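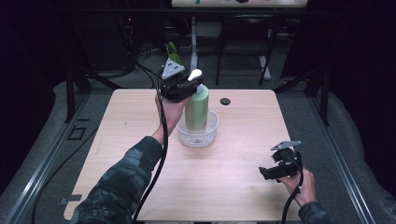

Why does a man keep a ferry ticket for 34 years?

Because the ferry stopped going, and the ticket was still good.

Helge Holmgren explained it to me like this in the kitchen of the old harbor office in Serola, where I rented a room that October. He was the owner, and he lived downstairs. He put the ticket between our cups. It was for one person, one way, to Stukinum, and it had a small hole in the corner where somebody had once hung it on a nail.

"You could ask for the money back," I said.

"From whom? Hedlund sold the boats."

I looked at the price. It was 12 crowns.

He told me that he had bought it at 13 years old, with money from his uncle, to go and see his mother. She had work on the other side, in the fish hall. He came to the pier too early and sat down on the ropes, and he saw the boat come in, and he saw the people walk off with their bags. Then he saw the people walk on. He did not get up.

"Were you afraid?"

"I was comfortable," he said. "The ropes were warm from the sun."

His mother came home at Christmas and they never spoke about it. Two years later the boats were gone.

I did not know what to answer, so I washed the cups. Outside a wind came from the water and the window made its small noise. When I turned around he had put on his coat and his good shoes.

"Ener has a motorboat," he said. "He asks 40 for the trip, but maybe he will take this and the rest in cash."

He went out, and after a moment I heard him come back for his hat.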